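Packing and Bagging — handout, week 2

Notes for the housekeeping and retail group. Read before the practical. Bring a pen, the last lot had none.

What we're covering: bags. How to open them, stand them, fill them, fold them down again. Sounds like nothing. Most of the complaints we get back from placements are about bags — split handles, eggs under tins, that sort of thing.

Parts of a bag (use these words in the practical)

Mouth — the opening at the top.
Gusset — the folded side panel. Not every bag has one.
Base — flat or pinched. Flat stands up, pinched falls over.
Handle — loop, strap, or die cut (a hole punched in the bag itself).
Seam — glued on paper, sewn on fabric. Look here first for damage.

Opening

One hand on each side of the mouth. Pull apart gently, do not shake it open over the counter. If it's been stored flat the base will want to stay shut, so push down from inside with a fist. Crumpled bags are fine to use if the seams are sound. Crumpled and torn, put it in recyling.

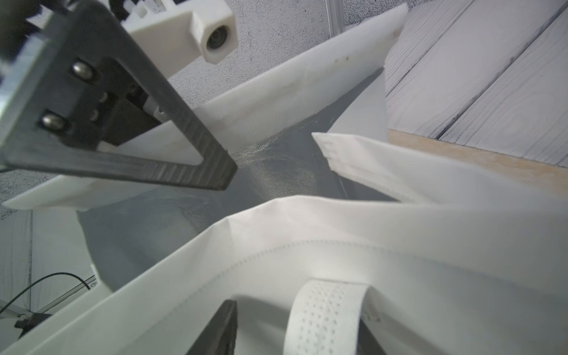
Handles next. Hold both together, lift an inch, look at where they join. Any pulling at the join and the bag is for light goods only. We'll be using the Ravum carriers and the plain Lenz ones, the Lenz have the longer handle and will drag on the floor if you're short. Knot them once if you need to.

Standing

Base flat, mouth toward you. A bag that leans will lean more when there's something in it. Put the first heavy item in the middle, hold the side with your other hand till it settles. Don't prop it against the next customer's things.

Filling order

Tins, jars, bottles — bottom, upright.
Boxes — round the outside, they make walls.
Fruit, bread, eggs — top, last.
Cleaning products — own bag, always. No exceptions for "it's only a small one".
Frozen — together, and say so to the customer.

Stop two fingers below the mouth. Overfilled is the main reason handles go. The Raltero store manual says the same, page 25, worth a look if you have the login.

Folding down

This is the bit people rush. Lay the bag on a clear table, mouth away from you. Press the air out from the base up. Push the gussets in, both sides, then fold the base up flat against the front. Smooth with the side of the hand. Fabric bags: handles tucked inside first, then halves, then thirds. Paper bags: follow the creases that are already there, a new crease next to an old one is where it splits.

Two people folding one bag — one holds the mouth, the other works the side. Agree who lets go first. Slower than doing it alone but good practise for the big Salo sacks, which you can't manage by yourself.

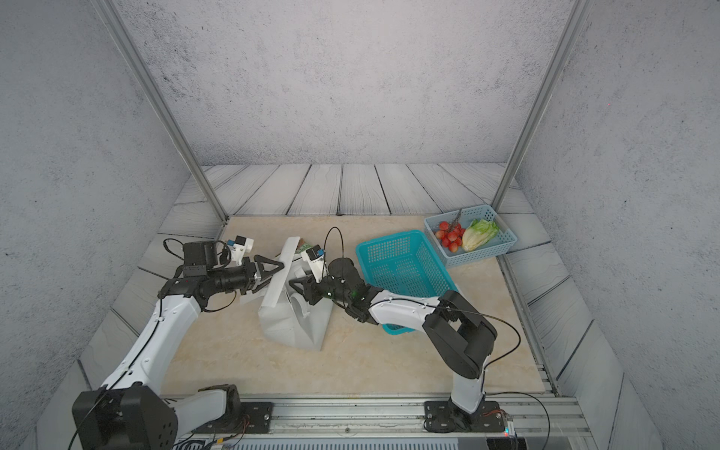
Firdevs Güler asked last time whether a paper bag that has been folded badly once is worth keeping, or if you should just bin it. She had been told on placement to throw out anything with a wrinkle.

Keep it. Wrinkles don't matter, wet patches and open seams do. If your placement has its own rule then follow theirs while you're there, but for the assessment a wrinkled bag is a usable bag.

For the practical

Sheet code 1756, write it at the top. One bag opened, filled, emptied, folded. Paper and fabric both. You can talk while you do it, talking is fine, just keep your hands on the bag.

Stock is on the low shelf, 200 paper in the box, fabric ones in the crate next to it. Put back what you take out.

Questions to Songül Sarıgül before the session please, not during. Assessment list goes up in August.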